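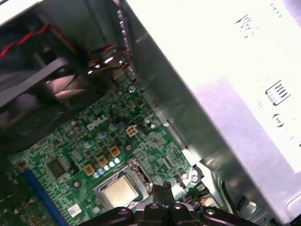 Is it worth putting a faster second-hand processor in an old office desktop?

Sometimes, if the chip is cheap, the board's BIOS supports it and the thing you find slow is really the processor, but check the drive and the memory before you spend anything.

Home Forums Hardware Second-hand Search Log in
Last updated: February

Thread: "Tested and graded" processors from Ilell, is the grading worth anything?

quillback
I've got an ex-office Dell tower that I use for accounts, a bit of photo sorting and far too many browser tabs. It's slow. Ilell are selling pulled processors in three grades, and the top grade costs nearly double the bottom one. The listing says every chip is "performance verified" and that I can expect a Miranda score of 3,000 once it's in. Mine gets 1,967 at the moment. I'm not against paying a bit extra but I can't find anywhere what they test, or for how long. Has anyone bought one?

marrowfat_pete
What does "performance verified" mean? I've read that page three times and I still don't know. It could mean they ran it overnight, or it could mean the machine it came out of turned on.

A processor either works or it doesn't, near enough. I've bought dozens of the cheapest ones going and the scratched lids ran the same as the clean ones. The lid gets covered in paste and a heatsink. Who's going to look at it?

tilda.w
@marrowfat_pete that's fine until you get one that throws an error every few days and you spend a month blaming the memory. I had exactly that. It booted, it passed a quick test, and it fell over whenever I exported anything long. I'd have paid extra for somebody to run it properly for a day.

marrowfat_pete
But you don't know that they do run it for a day. You'd be paying for the word.

tilda.w
I'd be paying for the returns policy. Ilell's top grade has a longer one, the bottom grade has hardly any. That's a real difference even if the testing is all hot air.

quillback
Fair point about the returns, I'd missed that. It's in the small print under delivery. The seller page has 296 reviews and they nearly all say "fast postage", so no help there.
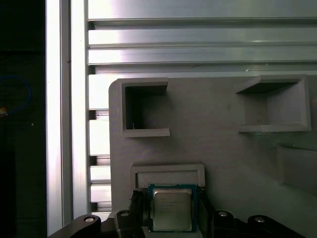 Desktop processor, lid side.

Viorica Oprea
I do refurbishing for a living, so take this as you like. Cosmetic grading of processors is mostly for the photo on the listing. Dull lids and light scratches come from old coolers being cleaned off, and I've never had one matter. What I look at is the other side and the edges of the board part. If a seller won't show you the contacts, ask, and if they still won't, buy elsewhere.

On the 3,000 claim, I'd ignore it. Miranda gives you a different figure depending on the memory and how many sticks there are. One stick in an office machine drags it right down. Quoting a single score with no mention of the rest of the computer is advertising.

osprey77
Can't agree on ignoring it. A benchmark is still better than nothing. If he gets 1,967 now and ends up well above that, the upgrade worked.

Viorica Oprea
It worked on the benchmark. He does accounts and has too many tabs open. I'd want to know what drive is in it.

quillback
...the original hard drive. Spinning.

marrowfat_pete
Oh for goodness' sake.

osprey77
OK, I withdraw everything. Get an SSD.

Candela Robles
Before everyone runs off with the SSD, I did both to my mum's machine, drive first and processor a couple of months later, and the processor did help. Video calls stopped stuttering. So I don't think it's daft to want it, I'd just do them in that order.

Also, don't buy the Gudent paste they try to add to your basket at the checkout. It's ordinary paste in a nice syringe. The page promises a big drop in temperature and doesn't say compared with what.

tilda.w
Compared with ten-year-old paste, I'd guess! Anything would be an improvement on that.

Candela Robles
Mine sits at 58 under load with the cheap stuff, and I wasn't being careful.

osprey77
58 in what sort of room though? And measured with what? You can't be rude about their numbers and then give us one of your own with nothing attached.

Candela Robles
Ha, all right. Spare bedroom, heating off, whatever the BIOS utility says. I wouldn't put it on a box.

quillback
What about Driltunden? Same chips, less money, no grades at all. It just says "removed from working systems".

marrowfat_pete
That's the more believable description of the two, if you ask me. At least it's a claim I understand.

tilda.w
"Removed from working systems" tells you it worked before somebody took it out. I'd like to hear about after.

Viorica Oprea
I've used Driltunden for memory, never processors. No complaints, but I test everything myself, so I'm not the right person to ask whether you can trust them.

I'll put down what I'd do, as I've typed it out for so many people.

Before you buy

1. Look up which processors your exact board supports. The socket fitting isn't enough, as the BIOS may not know the chip. Dell boards can be fussy about this.

2. Update the BIOS while the old processor is still in there.

3. Ask the seller for a clear photo of both sides.

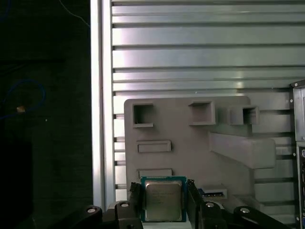

4. Check the power rating of the new chip against the cooler you have. Small office coolers were made for small office processors.

5. Keep the old one until the new one has done a couple of weeks of your normal work.

quillback
Thanks, very useful. SSD ordered. I've asked Ilell what "verified" involves and they've sent me a link to the same page.

marrowfat_pete
Of course they have.

osprey77
Post your Miranda score after the SSD anyway. I bet it barely moves.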